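Gîte de Jondenmont – Fiche de contrôle sécurité et entretien entre deux séjours

Bâtiment principal, étage et rez-de-chaussée
Visite du dimanche 23 juin
Contrôle effectué par : Humaira Memon et Sorin Popescu
Relu par : Heike Kröger

Mode d'emploi : C = conforme, R = à reprendre, NC = non conforme, SO = sans objet. Tout point noté NC bloque l'arrivée des locataires jusqu'à la levée. Les points R sont à traiter avant le contrôle suivant. Les commentaires restent sur la fiche même quand le point est réglé.

1. Accès et extérieurs

1.1 Portail, fermeture et gonds : C
1.2 Éclairage du chemin, allumage au crépuscule : R
Le deuxième luminaire en partant du parking met longtemps à s'allumer. Cellule à nettoyer d'abord, à remplacer si cela ne change rien.
1.3 Marches de l'entrée, nez antidérapants : C
1.4 Boîte à clés, code changé : C
Code modifié et transmis à Iqra Soomro pour les messages d'arrivée.
1.5 Numéro du bâtiment lisible depuis la route : R
Le laurier repousse devant. Taille à prévoir, même remarque qu'en avril.

2. Détection et incendie

2.1 Détecteur de fumée, couloir du haut : C
2.2 Détecteur de fumée, séjour : C
Testé au bouton, entendu depuis la chambre du fond porte fermée.
2.3 Détecteur de monoxyde, près de la chaudière : C
2.4 Extincteur de la cuisine, goupille, plomb et aiguille dans le vert : C
2.5 Couverture antifeu, accessible et non pliée de travers : R
Elle était derrière le porte-torchons. Remise à sa place à droite de la porte. Merci de ne rien suspendre devant.
2.6 Plan d'évacuation affiché, chambres 1 à 5 : NC, levé pendant la visite
Plan absent dans la chambre 4. Exemplaire réimprimé et fixé par Sorin avant la fin du contrôle.
2.7 Issue de secours de l'escalier arrière, dégagée et ouvrable sans clé : C
La poussette laissée par les locataires précédents a été descendue à la réserve, étiquetée, et Iqra leur a écrit.

3. Électricité

3.1 Tableau, repérage des circuits lisible : C
3.2 Bouton test des différentiels : C
Deux essais sur trois différentiels lors du contrôle précédent, les trois faits cette fois.
3.3 Prises du séjour et des chambres, fixation au mur : R
Prise de la chambre 2, côté fenêtre, qui bouge dans son boîtier. Circuit coupé, adhésif posé, prise à refixer lundi par Gridstead. Ne pas réenclencher avant leur passage.
3.4 Multiprises en cascade : C
3.5 Lampes de chevet, câbles et interrupteurs : C
3.6 Bouilloire et grille-pain, état des cordons : C

4. Eau, gaz et salles d'eau

4.1 Température au robinet de la salle d'eau du haut, relevée après une minute : C
Relevé à 50. Ne pas toucher au réglage du mitigeur thermostatique, même à la demande d'un locataire.
4.2 Purge des points d'eau peu utilisés : C
Lavabo du couloir et douche extérieure.
4.3 Tapis antidérapants, ventouses : R
Celui de la baignoire n'accroche plus sur un côté. Modèle identique demandé chez Goda.
4.4 Barre d'appui des toilettes du bas, serrage : C
4.5 Flexible du gaz, date limite lisible et non dépassée : C
4.6 Vanne d'arrêt général, étiquette en place : R
L'étiquette est là mais l'encre a passé. À refaire au marqueur indélébile.

5. Linge et textiles d'entretien

5.1 Draps, alèses et nappes sans trou ni couture ouverte : C
5.2 Alèses ignifugées, étiquette d'entretien présente : C
Deux étiquettes presque effacées, les alèses restent en service jusqu'à la commande de fin d'été.
5.3 Microfibres, code couleur respecté : C
Bleu pour les surfaces des chambres et du séjour, rouge pour les sanitaires, vert pour la cuisine. Aucune rouge trouvée hors du seau des sanitaires.
5.4 Microfibres, état de surface et bords : R
Regarder les coins un par un. Un fil qui dépasse se coupe aux ciseaux, on ne tire pas dessus. Une microfibre dont le bord s'ouvre part aux chiffons d'atelier.

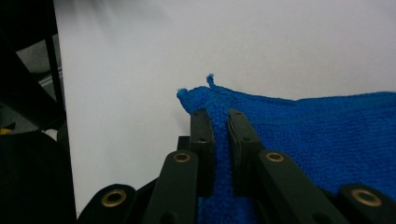 5.5 Lavage des microfibres séparé du coton, sans adoucissant : C
Rappel fait par Humaira à l'équipe du samedi. Le bidon d'adoucissant a été rangé sur l'étagère du haut.
5.6 Filtre du sèche-linge vidé après chaque cycle : NC, levé pendant la visite
Filtre plein à l'ouverture. Vidé, conduit passé à la brosse, grille extérieure contrôlée. C'est un risque d'incendie, le point sera revu à chaque visite jusqu'à l'automne.
5.7 Pliage du linge propre sur surface propre, jamais au sol ni sur un lit défait : C
5.8 Linge sale en sac fermé, transporté séparément : C
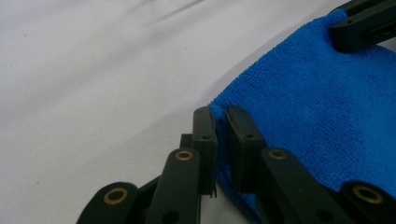 Microfibre bleue pliée et tissu blanc.

6. Produits d'entretien

6.1 Placard fermé à clé, clé hors de portée des enfants : C
6.2 Flacons étiquetés, aucun produit transvasé dans une bouteille alimentaire : C
6.3 Javel et détartrant sur deux étagères différentes : R
Les deux étaient côte à côte. Détartrant descendu dans le bac gris. Étiquettes d'étagère à faire.
6.4 Fiches de données de sécurité dans le classeur : R
Il manque celles des produits référencés 504 et 611. Shagufta Farooqui les demande au fournisseur.
6.5 Gants en taille S, M et L : C
Presque plus de M.

7. Chambres et couchages

7.1 Lit superposé, barrière haute et échelle : C
Toutes les vis resserrées. L'autocollant rappelant l'âge minimal de six ans pour le couchage du haut est bien en place.
7.2 Fenêtres de l'étage, limiteurs d'ouverture : C
7.3 Cordons de stores attachés en hauteur : R
Attache cassée dans la chambre 3. Cordon noué court en attendant.
7.4 Lit bébé, écartement des barreaux et matelas aux bonnes dimensions : C
7.5 Armoires fixées au mur : C
L'armoire de la chambre 5 a été refixée par l'entreprise Bangash depuis la dernière visite. Rien ne bouge à la traction.

8. Suites à donner

Prise de la chambre 2 : Gridstead, lundi, Sorin sur place pour ouvrir.
Tapis de baignoire : commande Goda, à suivre par Iqra.
Fiches 504 et 611 : Shagufta.
Étiquettes (vanne, étagères des produits) : Humaira.
Attache du store, chambre 3 : Sorin, avec le luminaire du chemin.
Tri des microfibres : équipe du samedi. Noter le nombre mis au rebut dans le cahier de lingerie, pas sur cette fiche.
Laurier : à voir avec le jardinier.

Remarque de Heike Kröger à la relecture : le point 3.3 est noté R alors que le circuit est coupé. Je l'aurais passé en NC. Je laisse la notation telle quelle, mais la chambre 2 ne doit pas être attribuée avant que Sorin ait confirmé la réparation par écrit. Pour le 2.5, deuxième fois que la couverture est cachée par des torchons, merci de déplacer le crochet.

Réponse de Sorin Popescu : d'accord pour la chambre 2, planning bloqué. Crochet déplacé de l'autre côté de l'évier.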